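Notes from the Spring Term: The Two-Arm Project at Clinville

The project course in robot manipulation at Clinville has reached the point in the term at which the students stop writing proposals and begin working at the arms. I have supervised the course for several years and have made a practice of recording on this site how each one proceeds. Earlier entries dealt with the line-following cars and the sorting exercise. The present one concerns the two-arm project, which the students have named Kashindye.

Enrollment stands at 38, the largest group the course has accepted. The department approved the increase in February on the condition that no student have less scheduled time at the equipment than in the previous year. The condition has been met, although it required the laboratory in Rirnden Hall to remain open until 9 p.m. on evenings when it had formerly closed at dinner. Students work in teams, and each team is assigned to one of the projects on the approved list. Kashindye was the last to be added to that list and the first to be filled.

The assignment may be stated briefly. Two arms, each with a two-finger gripper, stand at opposite ends of a shared work surface. One arm must pick up a flat object, carry it to the middle, and present it so that the other arm can take hold of it and set it down at the far end. The object may be a folded towel, a paperback book, or a thin tray. Teams may choose the order in which they attempt the three, and most begin with the book.

The course has offered pick-and-place work with a single arm for as long as I have been associated with it. That exercise remains on the schedule and remains useful. Its weakness as a final project is that a student can complete it with a list of fixed positions and very little thought about what the gripper is touching. A handover does not permit this. For a short period both grippers hold the same object, and any error in the position of one is felt by the other. Students who had received high marks in the earlier exercises found in the first week that their programs brought the book to the right place and then pulled it in two directions.

The first part of the term was spent on the work surface itself. I had not planned for this. The original tables were hard, and a fingertip that came down slightly too low would stop the arm and end the session. A student proposed covering the area with cardboard, fixed with packing tape, and replacing it when it wore out. The proposal was adopted the same afternoon. Cardboard gives a little under a fingertip, can be written on, and can be obtained without a purchase order. I have since asked the other teams to consider it.

The covering did introduce one difficulty. A sheet of cardboard does not lie perfectly level, and a seam or a layer of tape changes the height of the surface by a small amount. For a thick object this is of no consequence. For a thin tray lying flat, it decides whether the fingertips pass under the edge or strike it. The team therefore measures the height of the surface at several points before each session and stores the values with the program. The procedure takes 4 minutes when it is done carefully. I have observed it done in less, and I have observed the results.

Calibration between the two arms has taken more time than any other single task. Each arm has its own idea of where it is, and the two must be brought into agreement before a handover can be attempted. The method taught in class is to bring both grippers to a shared point and record the position reported by each. The team began with 2 such points, found the agreement poor at the edges of the table, and increased the number to 6. The improvement was plain enough that I have revised the handout for next year.

The team has also learned to work by hand at the table, which I regard as one of the more valuable parts of the project. Before a grasp is programmed, a member of the team is expected to go through the motion with his or her own hands, slowly, and to write down what each hand does and in what order. The written accounts are submitted with the code. They are often better than the code. One of them noted that a person passing a book will loosen the grip a moment before letting go and will wait for a slight pull from the other side. The team's program had no such moment in it. Adding one was the subject of an entire evening and accounts for most of the progress made since.

Safety rules for the laboratory were reviewed at the start of the term and have been applied without exception. No one may place a hand on the work surface while either arm is enabled to move under program control. The person at the surface gives the word that the arms may be enabled, and no other member of the team may give it in that person's place. Sleeves are to be kept clear of the fingers, and long hair is to be tied back. A stop button is kept within reach of the person at the keyboard. Students sometimes consider these rules excessive in the first week. I have not received the complaint in the second.

Scheduling is handled through Drustum, the booking and logging system that the department introduced last year. Each session is reserved in advance, and the team must enter a short record at the end of it before another session can be reserved. I was doubtful about the requirement when it was announced, and said so in this space. I now withdraw part of that objection. The records are brief and of mixed quality, but they have allowed me to see when a team has been repeating the same failed attempt for several evenings. In two-arm work this is easily done. The motion is interesting to watch even when it fails, and the students will run it again in the hope that it will go better.

The part of my objection that I do not withdraw concerns the form itself. It asks for the "outcome" of the session and allows a choice between complete and incomplete. Nearly every session in a project of this kind is incomplete, and an evening in which a team discovers why the second gripper closes too early is recorded in the same manner as an evening in which nothing was done. I have asked that a field for remarks be added. The request is under consideration.

Several readers who teach similar courses have written to ask about grading. The project counts for a substantial part of the final mark, and the mark is divided between the demonstration, the written report, and the session records. A team that does not complete a handover at the demonstration can still receive a good mark if the report explains what prevented it and what was tried. I hold to this policy firmly. In an earlier year the demonstration carried almost all of the weight, and the effect was that teams chose the easiest object permitted and practiced it until it could not fail. The reports from that year have little in them that a later student could use.

Readers have also asked whether the arms should be programmed by first-year students. My answer is that they may be, provided the group is small and an instructor is in the room. Our own first-year students visit Rirnden Hall for one afternoon in the spring and are permitted to guide an arm by hand. They do not write programs for it. Several members of the present team first saw the equipment on such an afternoon, and two of the questions they asked then have become sections of their report.

The remaining weeks will be given to the towel. It has been left until last in every plan the team has submitted, and with good reason. A towel changes shape when it is lifted, and the place where the second gripper expects to find an edge may have moved by the time it arrives. The team intends to begin with the towel folded into a small, firm rectangle and to allow a looser fold only if the first arrangement succeeds. The flat hand has become their usual way of marking out where on the cardboard the object should lie between the two grippers, and it is a habit I have taken up in my own explanations at the table.

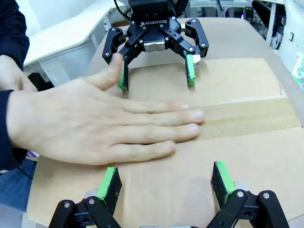
The grasp height for the folded towel has yet to be settled. The team would like the fingertips to come in just above the surface, and I have advised starting higher and working down. Their next session record should show which of these was attempted, and I will report on it in the following entry, together with the revised calibration handout for those who have requested a copy.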